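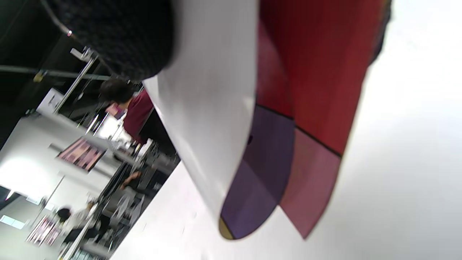 24 December 2021

Quick one before the break, typing fast, sorry in advance.

So the fabric runs are done. 2,990 demos with the handheld gripper, all cloth and bags and panels, all on the bench at Wornthorpe. My wrist hurts. Results are better than I expected and also kind of annoying.

Background, short version. We want a policy that picks up a soft thing, gets it clear of the table and puts it down flat. Trained only from the wrist view. No overhead camera, no markers, no cloth model. The Kurnden baseline does the same thing with a fixed camera and a depth map and does fine until the fabric gets close to the lens. Then depth goes to mush and it just hovers there.

Ours doesn't use depth at all. Two tricks, neither of them new:

- crop augmentation, pretty brutal, so it stops leaning on the room behind the table
- a short history of frames, so when the cloth fills the view it still has some idea where the table went

The second one did most of the work. Without history, 26 good placements out of 90 test trials. Did not expect it to be that bad. With history plus the crops I'm still re-scoring, so no number yet, but it's well over half and I've checked the logs twice.

What breaks it: curled edges. Anything that rolls up at the end, the policy reads as the place to grab, and then it comes away with one layer and a fold hanging off the other side. Seams help, weirdly. Multi colored pieces with a dark stitching line do better then plain ones. My guess is the seam gives it something to track when everything else in view is flat color. Plain white over a white tabletop is the worst case by miles. Should have bought a darker table top in the first place. Oh well.

Also tilt. People hold the gripper at all kinds of angles and I spent a week worrying about rotating everything upright. Did a run with 250 demos rotated, 250 left alone. No difference I could see. Left it alone. A week gone.

Skover (that's the cleanup script, finally has a name) still drops the last few frames of every demo. Known bug, will fix. If you pulled the data in early December pull it agian.

Next up is trying the same policy on the Mikkelsen arm, which is slower and has fatter fingers - no idea how that goes. Posting the re-scored numbers when I have them, probably after New Year.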